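Desktop tower (computer case)

A desktop tower is an upright computer case built to hold the main working parts of a personal computer: the motherboard, the power supply, the storage drives and any expansion cards. It is one of the most generous designs in all of home and office computing, because almost everything inside can be reached, removed and replaced with a few minutes of patient work!

Layout

Most towers follow a plan that has barely changed in decades. The motherboard is fixed flat against one large side wall, and the opposite wall comes off as a panel. Ports for the keyboard, network and display line up at the back. Drive bays usually sit toward the front, and the power supply goes in an upper or lower rear corner, depending on the maker and the year.

When a tower is serviced it is normally laid on its side, and the whole thing turns into a kind of shallow tray. Boards face up, screws stay where they are put, and cards can be pressed straight down into their slots. It's a lovely way to learn how a computer fits together, and many repair classes start there.

Tool-free parts

Office towers are often designed so that a technician can work without a screwdriver. Latches, sliding clips and spring tabs take the place of screws, and many makers mark these touch points with one bright color (blue and green are both common). Anyone opening the case for the first time can follow the color from one part to the next.
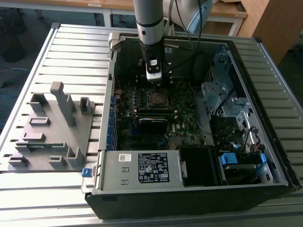 Firouzeh Ghasemi has argued that the colored latches deserve more credit than they get, and that beginners who start on a tool-free case lose their fear of the inside of a computer much sooner. She adds one complaint: older plastic tabs get brittle, and a snapped drive latch can be harder to replace than the drive it was holding.

Processor socket

The socket is the small square fitting that takes the processor. In many designs a metal frame closes over the chip and a lever holds the frame down. A heat sink, normally with a fan, is mounted over the top, with a thin layer of thermal paste in between. With the cooler and processor out, the socket should be kept covered whenever possible, as the contacts in some types are very fine springs that bend at a touch.

Power supply

The power supply is a closed metal box with a label giving its ratings and safety marks. Its wires are color coded, and in the long-running ATX scheme yellow carries 12 volts, red carries 5, orange carries 3.3 and black is ground. Some large makers have used their own connectors, so a replacement should be matched to the model. The box itself is not meant to be opened at home, even when unplugged.

Reuse and repair

Used office towers have a wonderful second life. The Tuvia repair workshop takes them in by the pallet each October and had stripped, cleaned and sorted 1,938 of them at its last count. Its benches handle around 20 machines in a good morning. Memory and drives are pulled first, then the cards, then the cooler and the processor, with the motherboard left until last. Working boards go to the MacLeish parts library, where hobbyists can borrow one for a rebuild and bring it back if it doesn't suit.

See also

Motherboard
Expansion card
Drive bay
Small form factor computer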